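**TRUNDPORT, 4 February 2025** — A small robotics group at Esska has published results from a study on how a two-handed robot can learn to lay household bottles down in a neat row, using far fewer human demonstrations than the group needed before.

The method, called Drurow, splits each task into short stretches and decides which hand should lead in each one. One hand keeps a steady grip while the other shifts position. The roles can swap partway through, and the robot checks its grip again each time they do.

Fadi Chamoun, who led the work, said the team collected 456 demonstrations in total but trained the final version on only 75 of them. The rest were used for comparison runs and for testing how much the extra data helped.

"Past a certain point it didn't help much," Chamoun said. "What mattered was having examples where the bottle starts to slip and the person steering the robot fixes it."

Bottles are a common test item for this kind of work. They roll, their caps and bases are different sizes, and a smooth side gives the fingers little to hold. The group also ran trials on soft plastic sheeting, where a bottle can catch on a fold as it is set down. 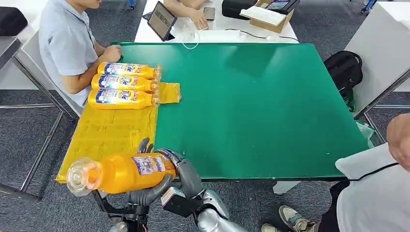

Sheeting was the harder surface for the older method, which the group calls Cirillo. It planned both hands together from start to finish and had no good way to recover when one of them moved late. Drurow did better on the same task, according to the write-up, though it was slower — each change of lead hand adds a pause of roughly two seconds.

Tala Haddadin, who ran the trials, said the pause is the next thing to work on. She also wants to try containers that are partly full, where the weight moves during the lift.

The paper lists two limits. All trials used containers of similar size, and people chose the starting layout each time. The group plans to release the training code later in February, along with the demonstrations used for the final version.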